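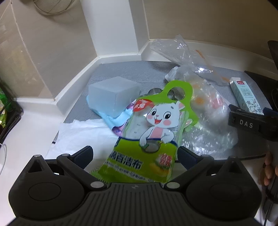 # Green packet with the rabbit on it, is it dishcloths?

**mopsy_in_kondside** | 11/19/22

Hello all! I'm finally sorting out the worktop next to the hob and I've got a lime green packet I can't place. It's got a cartoon white rabbit with big dark eyes and pink cheeks, and a hole at the top for hanging it up. I can't read Chinese (my phone is hopeless at it too) but I'm told the last two big characters, 洁布, are something to do with cleaning cloths. There's a picture of food near the orange badge though, so now I'm doubting myself. Kitchen drawer or cupboard under the sink?

**teatowel63**

Under the sink, easily. 布 is cloth. I get mine from the Clullitz shop and half the cleaning stuff in there has food drawn on it, it's only telling you it's for kitchen use.

**grevadex_fan**

Disagree about under the sink! If they're for dishes I want them by the taps, dry and in reach. Mine went musty down there in October and I chucked nearly 20 of them. Still cross about it.

**teatowel63**

Get a tub with a lid then. I've had the same one for years and never had a musty cloth.

**mopsy_in_kondside**

Ha, ok, cloths it is. Next question, and please be kind. This is the whole worktop and I want it clear enough to chop an onion on:
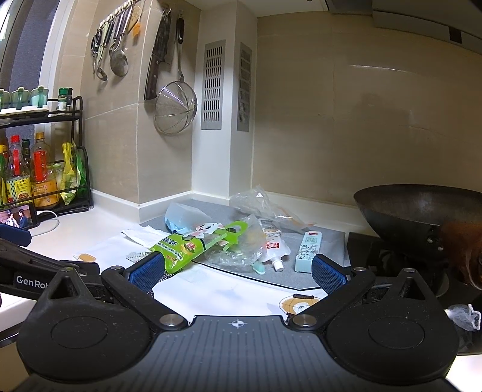

*The hob end, with the spice rack on the left*

The rack stays, I love my rack. Everything else is up for discussion.

**pan_handler**

Nice wok! First thing I'd do is get those plastic bags away from the cooker, especially the little white one on the right. Then bin the crumpled clear ones, or stuff them all inside one bag if you're a keeper like me.

**grevadex_fan**

Is that a toothbrush by the squeeze pouch?? If it's for scrubbing grout, fine, put it with the cloths. If it's for teeth it wants to go back to the bathroom!

**mopsy_in_kondside**

Grout! And round the taps. It's brilliant for that.

**zerouali_corner**

Going to be the awkward one, I'd move the rack. Oil and sauces on the bottom, spices on top, all that close to a gas hob? Spices go dull in the warm. I put mine in a drawer on their sides and they've kept their smell much better.

**pan_handler**

Oh come on, who has a spare drawer? I've cooked with mine next to the hob forever and we get through the jars long before they fade. Reaching over for the oil mid-fry is the whole point.

**zerouali_corner**

You must cook a lot more than I do then. My paprika sees two Christmases.

**teatowel63**

I'm with pan_handler on the rack. I'd have the loose papers off there though, and the pouch and the pale blue box put away in a cupboard. The grey mat can stay as your chopping spot.

**mopsy_in_kondside**

Right, bags first, then papers, and I'm leaving the rack where it is (sorry zerouali!). Does anyone know if these cloths can go in a 63 degree wash or will they shrink to nothing?

**grevadex_fan**

My machine only does 60 but they've come out fine. No fabric softener or they stop soaking anything up.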